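Shadow gap

A shadow gap, also called a shadow line or negative joint, is a narrow recess left on purpose between two building or furniture surfaces. It takes the place of a cover strip, bead or filler. The recess reads as a dark line and hides small differences in level between neighbouring parts.

Use

Shadow gaps are common where plaster meets a ceiling, a door lining or a skirting. In fitted furniture they separate doors, drawer fronts and end panels, and allow for movement in timber and board. A gap of 2 mm is usual between cabinet doors; wall and ceiling details are wider and are normally formed with a metal profile fixed before plastering.

Setting out

The line is set out from a fixed datum – often the finished floor – and checked again once the boards are up. The eye picks up a taper more readily than a small error in overall width, so packers or spacers are kept in place until the fixings are tight. On long walls, up to 2,000 mm may be left between checks.

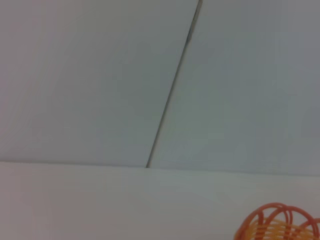 Thin dark seam between two pale grey panels.

Drawbacks

Open joints collect dust and are hard to paint neatly. They give poor resistance to sound and smoke unless backed by a seal, and fire-rated partitions need a tested detail. Repairs to a plastered edge tend to show, as the profile has to be cut out and replaced in full lengths.

See also: Butt joint; Reveal; Scribing; Skirting board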